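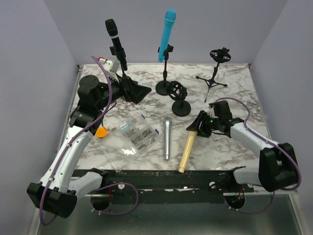

Informe de seguimiento, segundo periodo
Pase común de los museos de Mirura
A la atención de la Fundación Pinheiro
Redacta: Hugo Tejada, coordinación del pase

El anterior informe terminaba con una frase que no escribí yo y que decía que el pase común «está transformando la relación de la ciudad con su patrimonio». Pido que se retire de la versión que tengan archivada. Con los datos de entonces no se podía afirmar y con los de ahora tampoco.

Recuerdo el punto de partida para quien coja el expediente por primera vez. El pase permite entrar en los 3 museos municipales de Mirura (el del Ferrocarril, la Casa del Boticario y el Textil) con una sola entrada, válida durante 8 días desde el primer uso. La hipótesis con la que se pidió la ayuda era que quien visita el Ferrocarril, el único que recibe autobuses, seguiría camino hasta los otros dos si no tenía que volver a pagar. Yo no redacté la solicitud. La he releído varias veces y sigo sin encontrar en qué se apoyaba la hipótesis, aparte de que sonaba razonable.

Qué se ha hecho

El pase se vende en las tres taquillas desde la primera semana del periodo. La venta por internet, prevista para la misma fecha, se abrió más tarde y de momento funciona solo en castellano. Se ha impreso el plano con los recorridos a pie y se ha repartido en la oficina de turismo, la estación y los hoteles que quisieron aceptarlo. También se han cambiado los rótulos de entrada de la Casa del Boticario, que todavía anunciaban la tarifa antigua.

El personal de taquilla recibió una sesión de formación por museo. En el Textil hubo que repetirla, porque coincidió con el cambio de turno de verano y quienes la habían recibido ya no estaban. Esto se podía haber visto mirando un calendario. La segunda sesión salió del presupuesto de difusión y así figura en la cuenta justificativa.

Quedan sin hacer la señalización entre el Ferrocarril y el Textil, pendiente de permiso municipal, y la versión del plano para lectura fácil. Sobre la primera me dicen que «está al caer» desde el informe anterior, así que prefiero no dar fecha.

Ventas y uso

Hasta el cierre del periodo se han vendido más de 200 pases. En la reunión de julio se presentó la cifra como un éxito y conviene mirarla con calma antes de repetirla. Un pase vendido es una persona que ha pagado en una taquilla. Lo que la fundación financia es que esa persona vaya después a otro sitio, y eso lo sabemos bastante peor.

El sistema de Joltden registra la venta y la primera lectura del código. La segunda y la tercera lectura las registra si el lector del museo está conectado en ese momento, y el de la Casa del Boticario pasó buena parte del periodo sin conexión. Durante esas semanas la persona de taquilla apuntaba los pases en un cuaderno. He tenido el cuaderno delante. Hay días muy completos y días en blanco, y no tengo forma de distinguir un día en que no entró nadie con pase de un día en que no se apuntó.

Por tanto no voy a dar un porcentaje de visitantes que completan el recorrido. El panel de Joltden ofrece uno, en letra grande y con una flecha verde, pero lo calcula sobre los pases de los que tiene todas las lecturas, o sea, sobre quienes ya sabemos que han ido a más de un museo. Pregunté al proveedor por este cálculo y la respuesta fue que es el indicador habitual entre sus clientes. Puede que lo sea. Recomiendo que no se use en ninguna nota de prensa.

Lo que sí puedo decir es más modesto. El Ferrocarril vende la gran mayoría de los pases. El Textil recibe visitantes con pase todas las semanas, pocos, y su directora cree que buena parte de ellos habría ido igualmente. La Casa del Boticario es una incógnita por lo que acabo de explicar.

Hay además un efecto que la solicitud no contemplaba. Una parte de los pases la compran vecinos de Mirura que los usan como entrada rebajada al Ferrocarril para varios días, normalmente con niños, y no pisan los otros dos museos. Es un uso legítimo, lo permiten las condiciones y a mí me parece bien que ocurra. Pero es otra cosa distinta de la que se financió, y engorda la cifra de ventas.

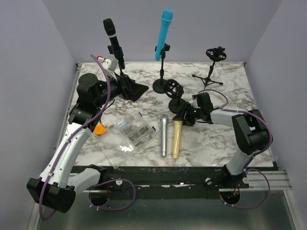

La encuesta

Se pasó una encuesta breve a la salida del Ferrocarril y del Textil. Los resultados son muy buenos y por eso mismo me fío poco. La hacía el mismo personal que acababa de atender al visitante, de pie y con la persona esperando la respuesta. En esas condiciones casi todo el mundo se declara satisfecho. La pregunta sobre si recomendaría el pase se hacía también a gente que no lo había comprado, y al volcar los datos no se separaron unas respuestas de otras.

De las respuestas abiertas se saca algo más. Se repite la queja por el horario de la Casa del Boticario, que cierra a las dos y no vuelve a abrir por la tarde. Quien baja del tren a media mañana y dedica al Ferrocarril el tiempo que pide, llega a la puerta cuando están echando la llave. Ningún plano arregla esto. Varias personas creían que el pase incluía la visita guiada a la torre, que no es municipal y nunca ha estado incluida; el texto de la web lo daba a entender y ya se ha corregido. Y hay una visitante que escribió, con toda la razón, que el plano sitúa el Textil en la acera contraria.

Para el próximo periodo propongo sustituir la encuesta por una hoja que el visitante rellene solo y deje en un buzón. Tendremos menos respuestas y serán peores. También serán más útiles.

Difusión

El reparto de folletos en los municipios vecinos se contrató con Postex. La empresa ha entregado los justificantes de reparto y están adjuntos. Los justificantes acreditan que los folletos salieron del almacén y que alguien hizo la ruta. No tenemos ningún indicio de que trajeran visitantes. El folleto llevaba un código de descuento precisamente para medirlo, y el código se ha utilizado 2 veces, una de ellas por una compañera que quería comprobar si funcionaba.

Se me ha sugerido que el folleto «crea notoriedad» aunque no genere ventas directas. Es posible, y no hay manera de demostrar lo contrario, que es lo que tiene de cómodo el argumento. Mi propuesta es no repetir el buzoneo y pasar esa partida a ampliar el horario de la Casa del Boticario, al menos en los meses fuertes. La consulta sobre si las bases permiten el cambio de concepto ya se envió a la fundación y estamos a la espera de contestación.

En cuanto a redes sociales, las publicaciones han tenido buena acogida entre las cuentas de los propios museos y de la gente que trabaja en ellos. No añado gráfico.

Gasto

La ejecución va por debajo de lo previsto. La causa principal es la señalización, que no se puede encargar sin permiso. También ha sobrado dinero en traducciones, porque la web en inglés y portugués no se ha empezado. En cambio nos hemos pasado en mantenimiento informático: el contrato con Joltden cubre las incidencias del programa y deja fuera las de los lectores, distinción que conocimos al recibir la primera factura. He pedido que se revise esa cláusula antes de la renovación. Si no se modifica, habría que valorar si tres museos con este volumen de público necesitan un sistema así o les bastaría con un talonario numerado y una hoja de cálculo. Sé que la opción del talonario luce menos en una presentación.

El detalle por partidas va en el anexo, con las facturas ordenadas por fecha de pago. Falta la de los rótulos, reclamada al taller.

Lo que esperamos del próximo periodo

La solicitud fijaba como objetivo final que los tres museos crecieran por igual. Lo considero inalcanzable y creo que no ayuda a nadie mantenerlo por escrito. El Ferrocarril tiene una locomotora en la que los niños pueden subirse y la Casa del Boticario tiene una colección de tarros magnífica, con cartelas que no se renuevan desde que se abrió. El pase puede mover a algunas personas de un sitio a otro. Lo que encuentren al llegar no depende del pase.

Propongo sustituir ese objetivo por uno que se pueda comprobar: saber, al final del próximo periodo y con lecturas completas en las tres taquillas, cuántos compradores visitan un segundo museo. Si son muchos, habrá motivo para pedir continuidad. Si son pocos, lo diremos en el informe y la fundación decidirá con esa información.

Para llegar a eso hacen falta tres cosas. Que el lector de la Casa del Boticario tenga una conexión estable; el electricista ya ha pasado y falta la compañía. Que en el momento de la venta se pregunte el código postal, para separar a los vecinos de los visitantes de fuera. Y que alguien revise los datos cada semana y no al cerrar el periodo, como ha ocurrido esta vez. Esto último me corresponde a mí y asumo el retraso.

Queda un asunto que afecta al calendario. El Textil tiene previsto cerrar la planta alta por obras en la cubierta. La dirección asegura que se podrá seguir visitando la planta baja y que las obras serán cortas. He preguntado si se mantendrá el precio del pase durante ese tiempo y no hay una posición clara. Mi opinión es que debería rebajarse, o al menos avisarse en taquilla antes de cobrar. En cuanto haya fechas las comunicaré por separado, sin esperar al informe siguiente.

Anexos: cuenta justificativa por partidas; copia del cuaderno de la Casa del Boticario; justificantes de reparto de Postex; respuestas abiertas de la encuesta, sin datos personales.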